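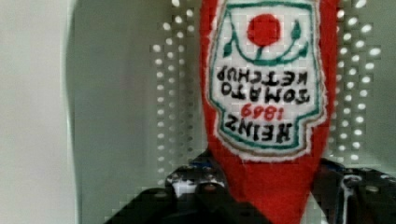

Figure 6 – Bouteille en feutrine saisie par le goulot, vue de la caméra de poignet.

4.3 Comparer deux jeux de doigts sur le bras Flernitz

Vous voilà arrivés à la partie que nous préférons, celle où l'on essaie enfin pour de bon ! Si vous avez suivi le chapitre précédent, le bras est fixé, la caméra est reconnue par le contrôleur Dinsa et vous avez un peu de temps devant vous – comptez 62 minutes pour la série complète, et prenez un café avant de commencer.

Nous conseillons de garder les mêmes objets d'un jeu de doigts à l'autre, et d'en prévoir au moins un souple et un rigide. La feutrine pardonne beaucoup (elle se tasse, elle épouse les doigts), si bien qu'un réglage flatteur sur un jouet en tissu peut très bien vous décevoir sur un flacon.

1. Mettez le bras en position de repos, puis ouvrez la pince en grand depuis le menu Outil.
2. Montez le premier jeu de doigts et serrez les vis en croix, sans forcer.
3. Lancez l'étalonnage de l'ouverture. Le compteur doit s'arrêter à 1 426 pas ; s'il s'arrête avant, desserrez, recentrez les doigts et recommencez.
4. Réglez l'effort de serrage sur 17 pour commencer. Vous monterez ensuite, cran par cran.
5. Saisissez l'objet souple, levez-le, attendez cinq secondes, reposez-le. Notez le résultat dans la fiche Prirkwood, même s'il vous paraît évident.
6. Recommencez avec l'objet rigide, couché sur le plan de travail. 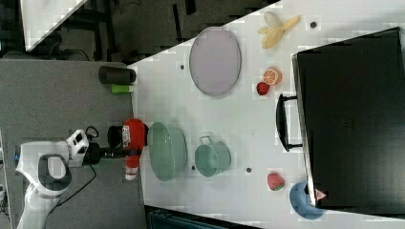 Shuzhen Meng

Figure 7 – Prise d'un flacon pulvérisateur rouge et blanc, tenu à l'horizontale.

7. Regardez le câble avant chaque mouvement du poignet. Il lui faut une boucle généreuse, et le plus simple est de faire tourner le poignet à vide une première fois, à petite vitesse.
8. Changez de doigts et reprenez à l'étape 3. L'étalonnage ne se conserve pas d'un jeu à l'autre.

Remarque : une étiquette qui apparaît à l'envers dans la vue du poignet n'est pas un défaut de montage. Laissez l'option Rotation désactivée pendant les essais, vous comparerez bien plus facilement vos enregistrements.

Attention : n'approchez pas les mains de la pince tant que le voyant du contrôleur est allumé, y compris pour rattraper un objet qui glisse. Il tombera, ce n'est pas bien grave – appuyez sur Pause et ramassez-le ensuite.

Si le message 326 s'affiche pendant le serrage, la pince a dépassé l'effort autorisé. Ouvrez-la depuis le menu, baissez le réglage de deux crans et acquittez le message. La procédure pour les doigts longs Veswood se trouve en section 4.4.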